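We use cookies to remember your settings. Accept | Manage preferences

How to test whether a robot can really put your cups away

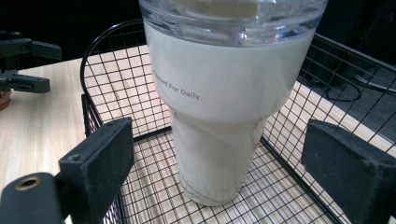 Arlow, 10 February 2024

Every few months someone sends me a clip of a robot clearing a table and says the chore is solved. I don't think it is. You can check for yourself with one tumbler and one wire basket, and I'd ask any vendor to do the same before you sign anything.

What you need

A tall cup that narrows toward the foot. A mesh basket with low sides. A plain table. Skip the square boxes that demos love so much.

Step 1. Stand the cup in the basket and have the gripper lift it straight out. Tapered walls give flat pads very little to agree with, and a clear upper section can confuse a depth camera. If the operator asks to wrap tape around the cup, write that down as a fail.

Step 2. Put it back. Most clips end at the lift. The foot has to come down flat on wire, and the fingers have to open without catching the mesh on either side.

Step 3. Move the basket a hand's width, turn it, and go again. Don't let anyone reset the software.

Step 4. Repeat until you're bored, then keep going. At Lerkent we ran 228 attempts over 3 days and counted 181 as clean – cup upright, basket still where we left it. Fine for a lab. In a kitchen it means picking cups up off the floor before lunch.

Step 5. Time it against a person. Include the minutes spent waiting for a restart.

Kumico says its next hand will handle this by June. Maybe. I'd want to see 2000 lifts in a row with nobody standing next to the stop button, and I'd want to pick the cup.

Recent items
Hettiarachchi folding rig: towels yes, shirts no
How to read a robot demo video
Wire racks, glass and other things grippers hate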